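4.3 Setting Up the Kitchen Clearing Routine

The Tirnlow arm can pick up, move and set down light kitchen items on a flat surface. It does not cook, wash or cut. Use this section to prepare the table and teach the first routine.

1. Turn the arm off and clear the floor within 100 cm of the base.
2. Wipe the tabletop. Crumbs and grease make the finger pads slip.
3. Lay out the items you want the arm to handle. Start with a play set. Move on to real dishes after the routine has run without a drop.
4. Turn pan handles toward the arm. The fingers close on a handle more reliably than on a rim.
5. Turn the arm on and choose Teach from the Kikarier menu. Wait for the tone.
6. Guide the fingers to each item by hand and press Save. Save the drop-off point last.

Note: Items may touch or sit on top of one another, but every stacked item must be saved as its own pick - top item first.
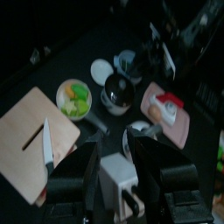
Can the arm clear a table after dinner without help?
For a few light items that it has been taught, it can, but someone should stay in the room. It still has trouble with full cups, thin plates lying flat and anything that has been moved a long way since teaching.

7. Choose Run Slow and watch one complete pass. Keep a hand near the stop button.
8. If the arm misses an item, press Stop and teach that pick again. Do not push the item into the fingers.
9. When the slow pass is clean, choose Run. Error 106 means that the grip closed on nothing. Error 111 means that the item is too heavy.

Caution: Do not teach the arm to carry sharp knives or hot pans. The grip can loosen if the power fails.

Caution: Replace the finger pads after 80 hours of use, or sooner if the ridges look worn. See section 6 for part numbers.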